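Section 4: Laying out the food and the plates

If you have worked through Section 3, your Cumico table top is level, wiped and ready for something to go on it, and this is the part most people look forward to. Set aside a quiet half hour for your first go. You'll be much quicker by the third or fourth time, and after that you may well find you've stopped looking at the guide altogether, which is quite all right with us.

You will need:
The plates from the Cumico tableware box (part 1081)
The play food from the Piras bag (part 1573)
A few real vegetables from your own kitchen, onions being our favourite
A dry cloth and a soft brush
A lidded tub for anything left over

4.1 Putting out the plates and the play food

1. Take the plates out of their box one at a time and rub each one over with the dry cloth, going right round the rim on both sides. New plates sometimes have a little dust on them from the packing, and old ones always seem to have a bit of yesterday somewhere.

2. Choose a plate for the middle of the activity. Any colour will do, but a pale one is kind to the eye against a white surface, and bright food shows up very nicely beside it.

3. Set the plate down well in from the edge, leaving room in front of it for the food. Allow 100 mm of clear table between the plate and the nearest edge (a hand laid flat is near enough if you have no ruler to hand).

4. Empty the Piras bag into the tub, not straight onto the table. The rounder pieces roll, and they roll further than you would think!

5. Pick out a piece to start with and place it in front of the plate. Bright colours are a good beginning, and children nearly always reach for them first anyway.

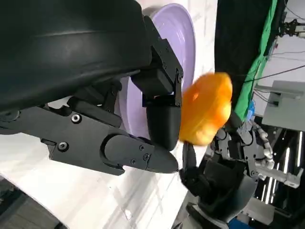 Fig. 7. A bright orange piece, with the lavender plate behind.

6. Look at the piece from where the person taking part will be. If you find it hard to make out because of a reflection from a lamp or a window, move the lamp, draw the curtain a little or simply turn the plate until things look comfortable.

7. Add further pieces if you want them. For a first session we would keep to very few. You can always bring out more once everybody has settled in, and it is a good deal easier than taking them away again.

Note: The shiny play food shows fingermarks. A cloth barely dampened with warm water will bring it up beautifully, but let it dry before it goes back in the bag.

Caution: The play food is for handling only. Keep it away from hot pans, and check each piece for splits before you give it to a small child.

4.2 Adding real vegetables

We are often asked whether real food may be used with the set, and the answer is a very happy yes. Andri Gisler, who wrote the first Jorkia activity cards, always kept a bowl of onions by the table, and we have carried on the habit. An onion has a weight and a feel to it that a pretend one can't quite match, and no two of them are the same shape, so picking up, turning over and putting down all become that bit more interesting.

1. Choose firm, dry onions that still have their papery skin on. Lumpy ones are welcome. One with a bulge to one side is well worth putting by, as it needs a bit more thought to pick up than a perfectly round one.

2. Brush off any soil over the sink or the bin. Go gently, and leave the skin in place. If a wispy bit of root is still hanging on, you may leave it or snip it away as you please; it does no harm to the table.

3. Put one onion on the clear part of the table, on its side. Hold back the rest for now.

4. Show how it is picked up: one side and then the other, firmly enough to lift, lightly enough to keep the skin whole. Then let the person taking part have a turn, and give them plenty of time over it.

Note: Flakes of skin will come away sooner or later, and you will be finding them on the floor until August. Keep the brush close by.

Caution: Do not use onions that are soft, sprouting or cut. Wash hands afterwards, and keep fingers away from eyes until you have.

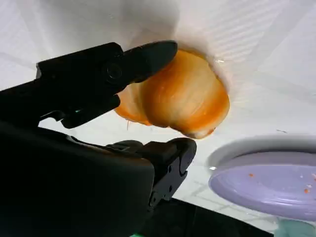

4.3 Clearing away

1. Take the real vegetables off first and put them back in the kitchen, somewhere cool and airy. They may still be cooked, provided they haven't been bruised or dropped.

2. Return the play food to the tub, and from there to the Piras bag once it is all dry.

3. Stack the plates with the cloth between the last two, and put them back in their box with the lid on.

4. Brush the table from the back towards you, then wipe it over. For a stubborn mark, use a drop of washing-up liquid in 600 ml of warm water.

Caution: No scouring pads, please, on either the table or the plates.

Missing or split pieces can be replaced singly from the Ernville spares desk. Quote the part number given at the start of this section, and tell them the colour you are after.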